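Dondlow Home Notes
Tables, paper and offcuts: keeping a work table in order

A table that is used for everything soon ends up used for nothing. Post sits on it, then a box of screws, then the catalogue that came with the post. The tips on this page are for a plain wooden table used for paperwork and light jobs, but most of them will do for a kitchen table as well.

Clearing and cleaning the top

Take everything off before you start. Wiping round things leaves rings and a line of dust that is harder to shift the next time. Use a dry cloth first, then one wrung out in warm water with a drop of washing-up liquid. Wipe along the grain. Dry the top straight away with a clean tea towel.

Pale wood shows marks early. Pencil comes off with a soft white rubber. For ink, try a little methylated spirit on a cotton bud, at the back corner first in case it lifts the finish. Sticky patches left by tape will usually soften under a few drops of cooking oil. Leave it ten minutes, scrape with an old bank card and wash the oil off.

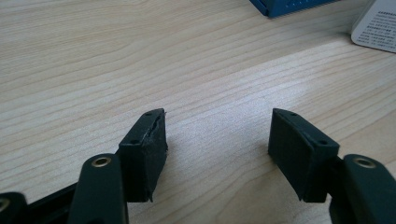 Do not use scouring powder or the green side of a sponge. Both leave fine scratches that hold dirt, and on a light top they turn grey within weeks. If the surface already feels rough, rub it lightly with 240 grit paper wrapped round a cork block, but only on solid wood. A veneer is too thin to risk.

Sorting the paper

Magazine files are better than trays. A tray gets filled from the top and the bill you want is always at the bottom. In an upright file you can see the edges of everything and pull out one sheet without moving the rest.

Three compartments are enough for most homes. We use one for things to be paid or answered, one for things to keep and one for reading. Put the to-do section on the side nearest your writing hand. When a compartment gets tight, empty it there and then, and resist buying another file.

Plastic files can be washed in the sink. Perforated ones collect dust in the slots, and an old toothbrush clears it. Write labels on masking tape and replace them when they curl. The cheap ones from Gourlay have lasted us well. Ours cost 203 pence each in a clearance box, and the odd price is still written on the base.
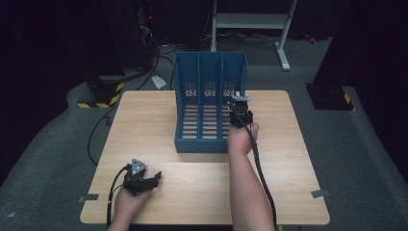 A blue three-section magazine file, set towards the back of the table.

Leave the front half of the table clear for working. If the file slides when you pull something out, stick a strip of rubber shelf liner underneath.

Storing thin wood

Thin slats and strips warp if they are left leaning against a wall. Stack them face to face with the ends level and hold the bundle with two wide rubber bands or a strip of cloth. String bites into the edges. Keep bundles flat on a shelf, away from radiators.

Sort by length before you bundle. Anything under 40 mm goes in a jar for wedges and glue spreaders. Mark the length on the end of one slat in pencil so that you needn't undo the bundle to measure it.

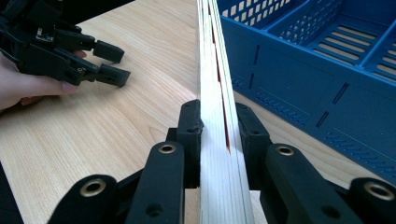
Multden wrote in to say that rubber bands perish and leave brown marks on pale wood after a summer in the shed, and that strips of old bicycle inner tube do the same job for years if they are washed first.

We have since tried the inner tube and it grips well. Cut it across into rings about a finger wide.

Next page: Drawers that stick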